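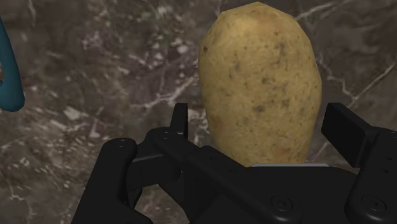 루스타우(Rustau)의 새 스토리지 장비는 기존 고객이 데이터를 옮기지 않고 사용할 수 있습니까?
컨트롤러만 교체하는 방식이면 가능하며, 디스크 선반까지 바꾸는 경우에는 데이터 이전 작업이 필요합니다.

기업용 스토리지 업체 루스타우가 중형 올플래시 어레이 '리르누라(Lirnura) 3316'을 10월 18일에 출시한다고 밝혔다. 지난 7월에 일부 고객에게 먼저 공급한 시험판을 정식 제품으로 만든 것이다.

리르누라 3316은 한 대에 컨트롤러를 네 개까지 넣을 수 있다. 이전 모델은 두 개까지만 지원하였기 때문에, 용량이 남아 있어도 성능이 부족하여 장비를 한 대 더 구입하는 고객이 있었다고 회사는 설명하였다. 드라이브는 기본 구성에서 40개가 들어간다. 확장 선반은 별도로 판매한다.

루스타우의 제품 담당 이사 푸슈파 야다브(Pushpa Yadav)는 발표 자료에서 "고객들이 가장 많이 요청한 것은 더 빠른 속도보다 교체 작업의 시간을 줄이는 것이었다"고 말하였다. 회사의 내부 시험에서는 컨트롤러 한 개를 교체하고 다시 서비스에 연결하는 데 55분이 걸렸다. 이 시험은 업무 부하가 낮은 상태에서 진행되었으며, 부하가 높을 때의 결과는 공개되지 않았다.

소프트웨어에서도 변화가 있다. 스냅샷과 원격 복제 기능은 기본 라이선스에 포함되고, 지금까지 따로 구입해야 했던 중복 제거 기능도 추가 비용 없이 제공된다. 다만 암호화 키를 외부 서버에서 관리하는 기능은 계속 유료이다. 이전 모델에서 사용하던 유료 라이선스는 계약 기간이 남아 있으면 새 장비로 옮길 수 있다.

시험판을 사용한 물류 회사 가넴(Ghanem)은 주문 데이터베이스를 새 장비로 옮겼다. 가넴의 전산 부서는 야간 백업이 업무 시작 전에 끝나게 된 점을 좋게 평가하였으나, 관리 화면의 경고 메시지가 너무 자세하여 중요한 것을 구별하기 어렵다는 의견도 전달하였다. 루스타우는 경고를 등급별로 나누어 보여 주는 기능을 다음 업데이트에 넣을 계획이다.

국내 판매와 기술 지원은 브루르노(Brurno)가 맡는다. 가격은 구성에 따라 다르며 공개되지 않았다. 브루르노는 이전 모델을 사용하는 고객에게 보상 판매를 제공할 예정이고, 신청 방법은 출시일에 홈페이지에서 안내한다고 하였다. 이전 모델의 부품 공급과 유지 보수는 현재 계약이 끝날 때까지 같은 조건으로 계속된다.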